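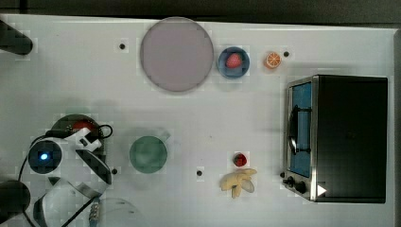

Call for participants: play kitchen home study

Every play kitchen set we have bought in the past year came in a box that promised to teach something. Early math, healthy eating, fine motor skills, sharing, "real-world vocabulary." We would like to know whether any of it is true, and we are looking for 42 households to help us find out. We have our doubts. A red strawberry in a blue bowl is a nice thing to look at, and a child may well pick it up and say "strawberry," but a child who has eaten strawberries could probably do that already. The orange slice has its peel and its segment lines, and we don't know whether a three-year-old notices them. As for the green bowl with the short handle, adults in our own office can't agree on whether to call it a bowl, a pot or a measuring cup, so we are curious what vocabulary it is supposed to be building.

Who we are

Sendudari is a small consumer research office in Musgate. We look into claims printed on packaging for household goods and children's products. We take no money from toy makers and we don't accept free samples. Everything sent out for this study was bought at a store, at the store's price, by one of us.

The study is called Mevedura. The word doesn't mean anything, so please don't read a hypothesis into it.

What we want from you

You get a crate of play food and dishes to keep in your home for 11 weeks, starting in September. Your child plays with it or doesn't. You write down what happens.

We mean the second part of that seriously. If the crate sits behind the couch from the first week to the last, that is a result, and we want it in your notes. Too many product tests are filled out by parents who feel they owe somebody a good report. You don't owe us one. Please don't sit your child down in front of the crate because the diary is due.

The diary is short. Twice a week you answer the same set of questions: whether the things came out, who took them out, what was done with them, what words were used, and where they ended up. That last one matters more than you might think. In a small trial we ran in Salinas last year, a lot of the fruit spent its time in shoes, purses and the bathtub, and the plates were mostly used as hats or steering wheels. None of this was mentioned on the box.

There is also a home visit at the start and another at the end. Each visit takes under an hour. We set the dishes and food out on a table, let your child do whatever your child does, and ask a few plain questions. Can you put the orange on the plate? Which of these would you cook? What would you use this one for? No score is given and no child will be told an answer is wrong. A child who walks off is finished for the day.

Who can apply

Households with at least one child who will be between 2 and 6 years old when the study starts.

You need to live in or near Musgate or Salinas. We can't ship crates farther than that, and the visits are in person.

You should be comfortable writing short notes in English or Spanish. Spelling is of no interest to us.

Homes that already own a play kitchen are welcome, and so are homes that have never had one. We need both. Tell us which you are, and please don't go out and buy one before applying.

You can't take part if anyone in the home works for a toy company, a toy store, or an advertising agency with toy clients. We also can't take families who earn money from posting about products online. This has come up before and we are not going to argue it again.

What you get

A gift card at the end of the study, in the same amount for everybody, however thin or glowing the diary is. The amount is in the consent form, which you'll see before you agree to anything. You may keep the crate or give it back. We will also send you the full report, including the parts where your household's notes disagree with what we expected.

We won't tell you that your child will benefit from taking part. We have seen that sentence in other calls like this one and have never seen the evidence attached. Your child will have some plates, bowls and pretend fruit to play with for a while.

What we do with your notes

Diaries are stored under a number, with your name kept in a separate place. We don't sell them or pass them to manufacturers, although manufacturers have asked. Visits are written up by hand by one of our staff. We don't film them. You can drop out at any point and you don't have to give a reason. If you want your notes destroyed, say so before the report is printed and we will do it.

A few things people ask

Does the play food come with an oven or a stove? No. The crate has food, bowls, plates and cups only. Children seem willing to cook on a chair, and we would like to see how far that goes. Please keep your real toaster oven out of the game, even unplugged. We don't want a child in the study learning that the thing with the knobs and the handle is a toy.

Can siblings play too? Yes. Pick one child for the diary and mention the others when they matter, such as when a brother takes everything and runs.

What if something gets lost? Write it down. We won't charge you or send a replacement.

Will you name the brands? Yes, in the report. The crates themselves come without the original boxes, so that what is printed on them doesn't steer your notes. If you recognize a set, keep it to yourself until the final visit.

What if my child loves it? Then write that down too. We can be talked out of our doubts, but it will take more than a happy afternoon to do it.

How to apply

Send a letter or postcard to Sendudari, P.O. Box 2659, Musgate. Give us your child's age, the town you live in, whether there is a play kitchen in the home, and a good way to reach you during the day. Leave out the photos of your child, which we don't need and would have to shred. If more families apply than we have crates for, we draw lots within each age group. Everyone who writes gets a reply, including those we can't take.

Posted 24 June 2021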